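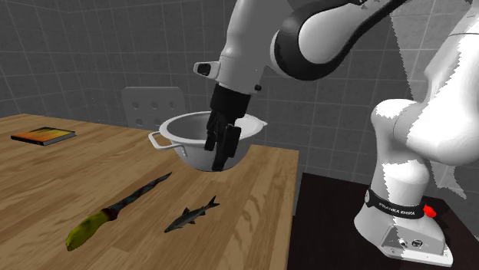 A white metal bowl on a light wooden table, with a gripper lowered into it. Rendered scene.

Last updated: May

The case for printing the weight of empty vessels

A recipe is a specification, and most recipes leave out the one figure a cook with a scale needs most often, the weight of the container. My argument is that every bowl, pan and storage jar sold for kitchen use should carry its empty weight on the base, in grams, in a form that survives washing. Laboratory suppliers have marked vessels in this way for a long time. Kitchen suppliers mark theirs with a logo and a dishwasher symbol.

The usual reply is that a digital scale has a tare button. It does, and the button works well for one kind of task: an empty vessel is placed on the scale, the display is set to zero, and ingredients are added. It does nothing for the other kind, where the vessel is already full and the cook wants to know how much is in it. Stock that has been reducing for an hour is in this position. So is dough to be divided after the first rise, or a jar of starter at the back of the fridge. The contents must be tipped out and weighed elsewhere, with some loss to the sides, or the cook must have written down the empty weight beforehand. Few people do so, and those who do lose the note.

I write the weights on my own vessels with paint marker. The mixing bowl I use for bread is a Bastarex and weighs 464 grams. With that number known, a batch of dough can be divided without a calculator: bowl on scale, subtract 464, halve the result, remove dough until the display has fallen by that amount. The same number tells me whether I forgot the salt, within limits, as salt at two per cent of flour is a quantity a kitchen scale can resolve. Before I had the number I checked by tasting raw dough.

Reductions benefit most. A recipe that says "reduce by half" asks the cook to judge depth in a pan, often one with sloping sides, in which half the depth is considerably less than half the volume. A recipe that says "reduce to 600 grams" would be unambiguous, but it is useless to anyone who does not know what the pan weighs. Writers therefore avoid it. The omission on the pan produces the vagueness on the page, and cooks then conclude that the vagueness is part of the craft.

Grigore Voicu, with whom I have disagreed about this by letter for several years, holds that the tolerance in manufacture is too wide for a printed figure to be of use. Stoneware is the strong form of his case. He weighed a set of Ollari casseroles from a single shop and found a spread of 89 grams between the lightest and the heaviest. A nominal weight printed on all of them would mislead the owner of almost any one. I accept the measurement. It shows that thrown and cast ceramic should be weighed piece by piece and marked by hand before glazing is finished or by sticker afterwards, and that a maker unwilling to do this should print nothing. Pressed steel is a different matter. Sheet is bought to a gauge, the blank is cut to a size, and the variation between two bowls from the same press is small enough to disregard when weighing flour.

His second objection concerns lids and handles. A pan is sold with a lid and is sometimes weighed with it. The answer is to mark the two parts separately. Dvořáček, whose enamel pots I have used since my first kitchen, stamps a model number on the lid already, so the surface is available and the tool exists.

Cost is raised next. An additional line in an existing stamp costs nothing per piece once the stamp has been cut. Laser marking costs a little more. A small maker working in runs of 1,000 would notice the expense of a new stamp, and I would not make the marking compulsory for such firms. A large one would not notice it.

There is a range issue with scales which should be mentioned. Many domestic models stop at 5 kilograms, and a full cast-iron pot can exceed that. Mine, a Gurus, is accurate up to 4,000 grams and drifts beyond. A marked pot does not help if it cannot be weighed at all. It would at least allow the buyer to see in the shop that a pot takes up most of the scale's capacity before any food has gone in, and to choose a smaller one.

I do not expect recipe writers to change first. They write for the equipment people own, and people own unmarked equipment. The change has to begin on the base of the vessel. Until then the remedy is a paint marker and an evening with the cupboard open. Marks on the outside of the base last longest; those near the rim wear off under the sponge. Glass should be marked on the side, low down, where the figure can be read with the jar standing. Weights should be taken with the vessel dry and at room temperature, and jars should be weighed without the rubber seal, which will be replaced sooner or later by one of a different weight.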